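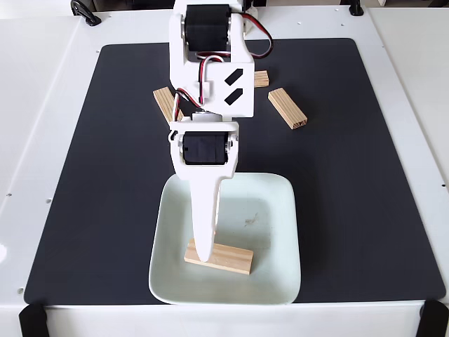 White arm over a dark grey mat, with red, black and white wires

Jokach weigh bars and the Zimau reader: after one season

We keep 133 ewes and a few cattle outside Fadutbridge, and until April we weighed our lambs in an old spring crate. Then I bought the Jokach bars with the Zimau reader, from Chou farm supplies. The bars carry up to 3,000 kg, so the same pair works under the cattle crush.

Fitting took me one morning. The bolts are good, but the instructions are very short and the drawing shows another model. Put the bars on hard, level ground - on grass my readings moved by half a kilo.

The number settles quickly, also when the lamb is restless. With a helper at the gate we can do about 100 lambs in an hour. The battery lasts 8 hours, enough for us.

I am less happy with the reader's buttons, which are too small for gloves, and with the cable, which I would like one metre longer. My dog has already stepped over it many times.

It is not a cheap set. For a small flock only, I would look for a second-hand crate first. If you have sheep and cattle together, I can recommend it.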